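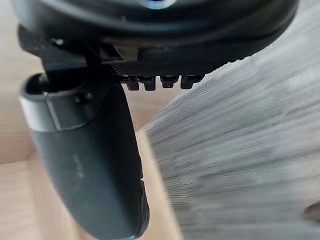 Riga, 28 Aug 2026

Is the Lodar wrist kit good enough for a small rental?

Žydrūnas Paulauskas
Good day to all. I want to take the Lodar gripper kit on rental from Girnon for two arms. The kit has the fingers, the wrist camera and the mounting plate, and the price they gave me is 110 euros per week for each arm. The work is simple: to pick up parts from the floor and from low wooden pieces, and put them in another place. The objects are not heavy, but some are round and smooth.

I have read the manual and there are two things I could not find in it. First, how much the fingers hide from the wrist camera when they are closed. Second, whether the finger covers must be bought separately. I asked Girnon by e-mail and they sent me the same manual again. I will be thankful for any experience, also if it is bad.

Kristaps Kalniņš
Hello Žydrūnas. We had this kit from January until spring, on one arm only, so please take my opinion with that in mind.

The camera sits close to the fingers and this is good for the last centimetres of the approach. For the rest you need a second camera from the side. When a big dark object comes near, it takes a large part of the view, and the operator can lose the finger tips. We put a lamp higher than the arm and after this it was better, but the second camera helped more.

The fingers hold well on flat parts. On a smooth round part they slipped for us with the standard force setting. I would ask Girnon to show you the force menu before you pay – it is hidden under "Service" in the software, and you must restart the controller after each change.
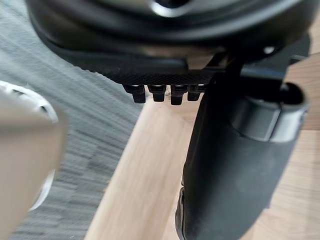 Can the finger covers be changed without taking the gripper off the arm?

They can, with a 2 mm hex key, and it takes 10 minutes for the pair. Park the arm first and switch the power off.

The covers are sold separately. The first pair is in the box, and ours were worn after 15 days of full work. Maybe our floor was too rough for them. If you take two arms, order one more pair for each at the beginning, as the delivery was slow in our case. 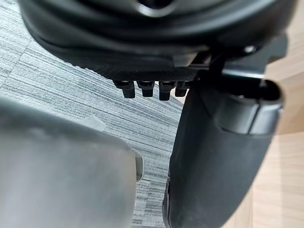
One more matter is the calibration. The kit asks for it every morning, and also after every change of covers. You can skip it, the software permits this, but then our grip position was wrong by several millimetres and we lost more time in correcting. The deposit was 100 euros and they gave it back without discussion.

For two arms and simple picking I would take it, one month and not longer, and then decide.

nilier_user
Had the older version. Camera cable is too short, buy an extension. Otherwise ok

Žydrūnas Paulauskas
Thank you both. I will ask for the force menu and for the length of the cable. Kristaps, did you keep the standard mounting plate – or did you make your own?

Kristaps Kalniņš
The standard one. Check the screws after the first day, two of ours were loose.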